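Search products
Enter keyword or product code
Go

The Liltileck Joined-Strip Table Top

2023-07-14
By the Stilley workshop

Print this page | E-mail to a friend

We've been making the Liltileck top at our Stilley workshop for 13 years now, and it's still the piece people ring us about most often. Some want it for the kitchen, some for a craft bench or a shared work table, and a good many already have a sturdy old set of legs in the shed and are simply looking for something lovely to put on them. If that's you, welcome, and please don't feel shy about sending us a photo of the legs. We've seen all sorts.

The idea is a very old one. Long, narrow strips of light-coloured timber are laid side by side, glued along their edges, pressed overnight and then sanded flat on both faces. Where a strip comes to an end, the next one is butted up square against it, so you'll find a little cross joint here and there along the length. We could hide these by only using full-length boards, but we'd be throwing out a great deal of perfectly good timber, and most of our customers tell us they've grown rather fond of the joints. They do give the eye somewhere to rest on a long table.

Colour is the thing we get asked about more than anything else. We don't stain the Liltileck, and we don't sort the strips into matching batches either, so a top will have its creams and beiges sitting right beside a tan or a pinkish brown. You may get a small dark spot, or a fine brown line of grain running beside a very pale strip. All of it is part of the timber and none of it is treated as a fault. If you'd prefer a quieter top with less variation, tell us when you order – we'll do our best with what's on the rack, though we can't promise a perfect match. 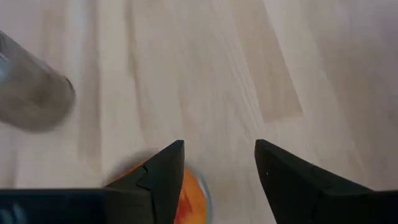
Spanos wrote to us after ordering a second one: I was worried the darker strips would bother me once the table was in the house, and for the first week I'll admit I kept looking at them. Now I'd miss them. My only grumble is that I should have oiled the underside at the same time as the top, as your leaflet told me to, and I've ended up doing it lying on my back on the floor.

We do feel for you, Spanos, and it's a fair reminder for everybody else. Please oil both faces and all four edges before the top goes onto its legs. Timber takes up moisture from the air and gives it back again with the seasons, and a top that's been sealed on one side only is far more likely to cup.

For the finish itself we recommend Rallgate table oil, which we also sell in the small tin. Put on 3 thin coats with a lint-free cloth, leaving each one overnight, and wipe away anything that's still sitting on the surface after a quarter of an hour. After that, a light coat once or twice a year will keep things looking cared for. Everyday cleaning is just a damp cloth and a dry one to follow – no scouring pads, please, and no bleach. Hot pans want a trivet under them, and metal tins are best lifted and not dragged.

Sizes and ordering

The standard top is 137 cm long and comes unoiled, with the corners slightly eased. Other lengths can be cut to order, and a small sample piece can be posted if you'd like to see the timber beside your own floor or cupboards first. Fixing brackets aren't included, but do ask for the slotted kind wherever you buy yours, as they leave the top room to move.

Orders placed now will be ready for pickup or delivery in August.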